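November 24, 2023

The left arm on the Claveck bench had been drifting since February. Nothing dramatic: a phone case picked up at the same recorded pose would end up a little further clockwise each time, and after a long run of repeats the gripper would close on the edge of the case instead of the middle. I put up with it for far too long by editing the poses. Last week I stopped doing that and took the arm apart.

The fault was in the shoulder. The horn screws on the second servo had worked loose, and the horn had worn enough play into its seat that tightening alone did not hold. I fitted a new horn from the Presetti spares bag, put a small drop of medium threadlocker on each screw and left the arm parked overnight. The servo itself was fine. I ran it unloaded through its full travel and logged the current, and the trace was flat apart from the usual bump at the cable side.

Reassembly order matters on these arms. If you bolt the upper link on before centring the servo, you will be a spline tooth out and the software offset will hide it until you reach a joint limit. What I do now:

1. Power the servo on its own and send it to centre.
2. Cut power without touching the output.
3. Fit the horn and link with the link vertical against a square.
4. Power up again and read the position back before tightening fully.

The readback was 17 counts off centre, well inside what the offset table can absorb. Before the repair it had been nearer 700, so the old table had to be thrown away and every joint on that side done again.

After that I went back to the phone case job. It makes a decent check because the case is flat and slippery, and any error in the wrist shows up as a visible tilt.

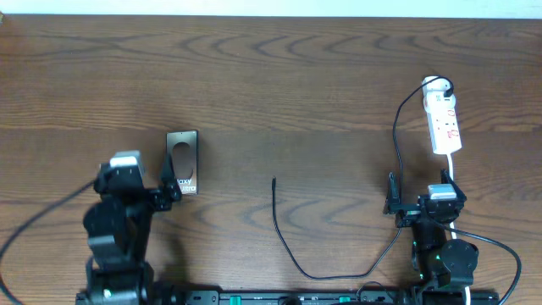 Do both arms need recalibrating when only one has been repaired?

Only the repaired arm needs new joint offsets, but the transform between the two bases should be checked again if either one has been unclamped from the rail.

I had slackened the left clamp to get at the lower screws, so I did the transform as well. The method is the one Fouad Morsy wrote up for the Gresitz cell: touch both grippers to the same pin at several heights and solve for the difference. The residual came out at 2 mm on the first pass, which was poor. I had not pushed the base fully against its stop. Second pass, properly seated, it dropped below what I can measure with the feeler gauges I own.

Cables next. The bus cable on the left arm had been pulling against the base at full reach, and I suspect that is what started the screws moving. I have given it a longer loop and taken it off to the outside. The right arm already had a generous loop and has never given trouble, so I copied that. No cable ties near a moving joint. I used to tie everything down and I have replaced two connectors as a result.

Still to do:

- Regrease the wrist gears on the right arm.
- Move the offset file out of the Piras config folder, where updates overwrite it.
- Put a paint mark across each horn screw so a loose one can be spotted early.
- Order more horns. I used the last one.

The repeat test is running with the new offsets. I will post the drift plot when there is enough of it to be worth plotting.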